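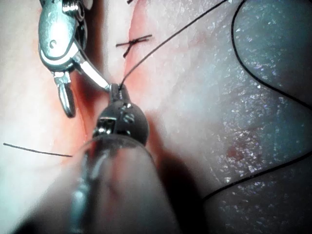 *Two instrument tips, nearly touching, and a thread.*

So I have been playing far too much Naltadura this month, and I am not sorry! The December draft season opened with the new river cards in the pool, and I think it's the best the game has felt since I started (which was back when you had to refresh the lobby by hand to find a match).

If you don't play: it's a two-player card game, you draft forty cards, and you win by holding the far bank at the end of a round. Most of the fighting is over the ferries. For ages the right answer was to take every ferry you saw and figure out the rest of the deck later, and I did that for months and got bored of my own decks. The river cards fix it, mainly through one common called Low Water. It costs 2, it shuts one crossing until your next turn, and it goes around the table late because it looks like nothing. I have picked it up eighth. I have picked it up ELEVENTH.

My favorite deck so far had four of them, plus a pair of Gulier Wardens and a pile of cheap archers I was a little ashamed of. The plan was to close the crossing, let the other player sit there with a hand full of boats, and plink away from the bank. It went undefeated until I ran into Rocío Mosquera, who had apparently had the same idea three weeks earlier and had built the answer to it -- all fords, hardly any ferries. She took me apart in six turns. I asked her for the list afterward and she sent me the list plus a page of notes, which I have now read more times than some novels I own.

Her big tip is to hold your first ford until the second round, even when it hurts. I tried it last night and lost two games doing it badly, then won the third because Aminu Igwe spent everything he had shutting a ferry I didn't care about. What a feeling!

Rating talk, briefly. I finished the last season ranked 3098, and I'm already well ahead of that, though I expect to slide once the really good drafters get bored with constructed and come back over. Constructed is kind of stale right now. It's Ysaline Lacroix's lantern deck and three decks trying to beat the lantern deck. I'd love for Vukčević to do something about Lantern Oath in the next patch, even just bumping the cost by one.

The other thing I want from the patch is a better price on drafts. Entry is 600 coins, and if you go out early you get back so little that you're stuck doing daily quests for a while. Quests are fine! I like the one where you have to win with no archers. But I'd take a cheaper entry with smaller prizes in a heartbeat, and so would most of the people I talk to.

Oh, and the paper version is getting played in Moledthorpe again, upstairs at the library, starting at seven. Bring sleeves, the loaner cards are getting soft at the corners. Hortensia Rivadeneyra is running the draft pods and I've already told her I'm taking every Low Water she passes me, so I'll probably never see one again.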